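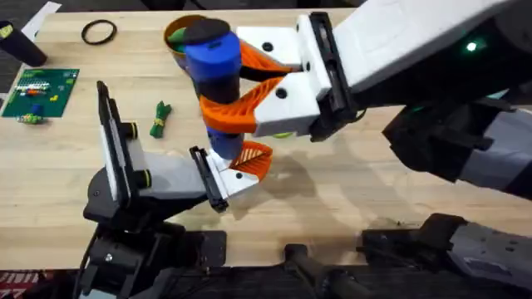 Unit 5. Setting up and looking after the two-arm cell

Notes for the afternoon group. Please read before you come to the lab at Karkport. The safety sheet by Meinir Wogan is a separate paper and you must sign it first.

5.1 What the cell consists of

The cell has two arms mounted at the front side of one wooden table. Each arm carries a parallel gripper with soft fingers. We call the arms "left" and "right" as seen by a person who stands at the front. In older notes from Beddoe the names are the other way round, so be careful if you copy values from there.

The controller is the Mendeck unit under the table. Both arms have one common emergency stop. If you press it, both arms lose power at the joints and the brakes close. Do not hold a gripper with your hand when you release the stop again.

5.2 Starting

Switch on the controller, and wait until both arms report ready. Then home the right arm, and after it the left arm. Never home both together. The homing paths cross over the middle of the table, and last year we bent a finger mount in this way.

After homing, run the warm-up program at 35 per cent speed. It takes ten minutes. During this time you can do the inspection of the table, but from outside the marked line.

5.3 Inspection of the soft fingers

The orange fingers have an open lattice. When a finger presses on an object the lattice bends and lays itself along the surface, therefore a round object can be held without much force. The weak places are the thin ribs near the tip and the foot, where the finger sits in the white mount.

With the arm stopped, bend each finger slowly by hand and look at the ribs from the side. A white line in the orange material means that a crack is beginning. Change this finger the same day. Always change both fingers of the gripper, also if the second one looks good. An old finger is softer than a new one and the object will be pushed to one side.

The screws of the mount are tightened by hand with the short key only. Write the change in the log book with your initials. Finger sets are changed after 1000 grip cycles in any case.

5.4 Checking that the two arms agree

Each arm may be well calibrated alone and still disagree with its neighbour. For this check we use an upright cylindrical object which both grippers hold at the same time, the right one near the middle and the left one near the base.

a) Put the object in the middle of the table, standing.
b) Close the right gripper at the middle height. Grip setting 35.
c) Bring the left gripper to the base and close it with the same setting.
d) Wait until both arms are at rest and read the force values on the screen.
e) Open the left gripper. Look if the object moves.

If the object jumps or turns when the left gripper opens, the arms were pulling against each other. Repeat the check two times. If the result is the same, do the calibration again with routine 647, beginning with the left arm. Do not correct the error by making the grip weaker. It hides the problem and later you will drop parts.

Small things may stay on the table during the check, for example containers or the green board with the coloured blocks, but the middle must be free. Remember also that the arms throw a shadow on the wood. If you use the camera routine, leave the room lights as they are between the first and the last reading.

5.5 Cables and joints

Look at every joint while the arm moves at low speed. Listen for a scraping sound. Cables must have a free loop at the elbow in all positions. Dust on the joint covers is removed with a dry cloth; please no spray.

5.6 End of the session

Open both grippers, drive the arms to the park position and switch off at the controller. Fingers should not stay closed on an object over night, because the lattice keeps the bent form.

Exercise for next time

Do the check of 5.4 once at 35 and once at 70 grip setting. Make a short table with the force values and write in your own words what changes, and why. One page is enough. Hand it in to Emrys Parri, room behind the Tovlow store, before noon.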